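Catimon Water Softeners: Frequently Asked Questions
Last revised 2026-02-19

How do I know what hardness setting to use?
Use the figure from a test of your own tap, in grains per gallon. If your report gives milligrams per liter, divide by 17.1. Homes on the Brastville supply should test again each April, when the utility changes wells. If the water also contains dissolved iron, add the correction printed on the inside of the control cover.

What kind of salt should I buy?
Evaporated pellets. Rock salt works but leaves sediment in the brine tank, and the tank will need cleaning more often. Block salt is not suitable for the Rito, which has a shallow brine well. Do not mix pellets and blocks in any model.

How full should the brine tank be?
Keep it between one-third and two-thirds full. A bag of 40 pounds brings an empty Rito tank to the lower mark.

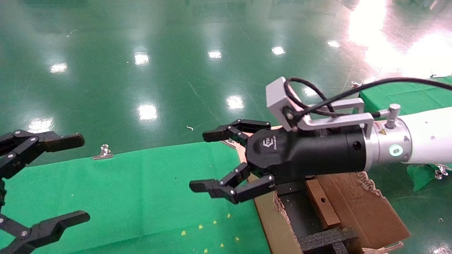 A tank filled to the top is more likely to form a salt bridge, a hard crust with a hollow space under it. The softener then regenerates with weak brine and the water turns hard even though the tank looks full. Push a broom handle straight down through the salt to check. Break the crust gently and do not strike the tank wall.

How often does the unit regenerate?
The Rito and the Bawa are both metered, so it depends on use. With factory settings and moderately hard water, the Bawa regenerates after 2,626 gallons. If that volume has not been used within 7 days, it regenerates anyway - this keeps the resin from sitting too long. The cycle starts at night and takes over two hours.

Can I use water during regeneration?
Yes, but it will be hard. Avoid running hot water, as the heater will refill with untreated water. 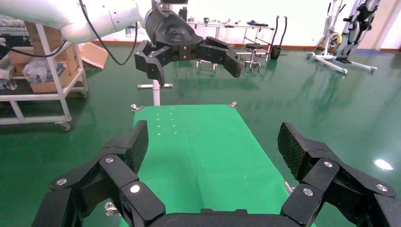

Dulce Zepeda writes that her Bawa kept starting its cycle in the middle of the afternoon, and that the clock had reset after a power cut. Setting the time again fixed it. The backup battery holds the clock only for short outages, so check the display after any long one.

Why does the water feel slippery?
Soap rinses differently in soft water. Use less of it. If the feeling is too strong, open the blending valve a quarter turn and wait a day before adjusting again.

Does softened water contain sodium?
A small amount, in proportion to the hardness removed. Potassium chloride can be used instead - raise the salt dose one step if you switch.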